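**Unit 4: Covering and wrapping stored food**

Read before the practical. Notes prepared by Pacita Castillo; storage tables revised in April by Eduardo Tiongson.

### 4.1 What a wrap does

Plastic food wrap is a thin film that clings to itself and to smooth, dry surfaces. It slows moisture loss, limits the transfer of odours between foods, and keeps drips off items stored on lower shelves. It does not lower the temperature of the food or extend a use-by date. A covered tray left on the bench is in the danger zone exactly as an uncovered one is.

Cling depends on the rim. Glass, glazed ceramic and stainless steel hold film well when dry. Unglazed pottery, timber and greasy surfaces hold it poorly. Wipe the rim before covering.

### 4.2 Film grades

- **Light film:** bowls, cut fruit, sandwiches held for the same service.
- **Heavy film:** trays, meat portions, anything with bone or a sharp edge.
- **Freezer use:** check the carton. Film not marked for freezing may turn brittle. Double wrap, or wrap once and bag.
- **Microwave use:** check the carton. Keep the film clear of the food and leave one corner open for steam.

Do not use film in a conventional oven or under a grill.

### 4.3 Cutters

Two types are stocked in the Cerstead teaching kitchen. The serrated edge is a toothed strip fixed to the carton; film is pulled down against it at an angle. The slide cutter is a small blade housing that travels along a track from one side to the other. The film must be held taut and flat across the track before the slide is moved.

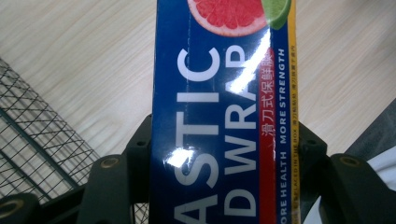 Return the slide to one end after each cut. If the film loses its free edge and sticks back to the roll, turn the roll slowly under a good light and lift the edge with a piece of tape. Do not use a knife point, as it scores several layers.

### 4.4 Cartons and storage

Store cartons closed, away from the cooktop and out of direct sun. Cardboard that has become wet or soiled is discarded and the roll moved to a clean dispenser. Record the change on the Umlow sheet beside the dry store.

### 4.5 Labelling

Write the label before wrapping and attach it to the outside of the film. Each label shows:

1. contents
2. date and time prepared
3. use-by date
4. initials

### Practical task

Work in groups of 2. Cover one glass bowl, one steel tray and one timber board, using the same film for all three. Invert each over the sink for 30 seconds and note whether the film holds. Repeat with a damp rim. Enter results in Table 4B of the workbook.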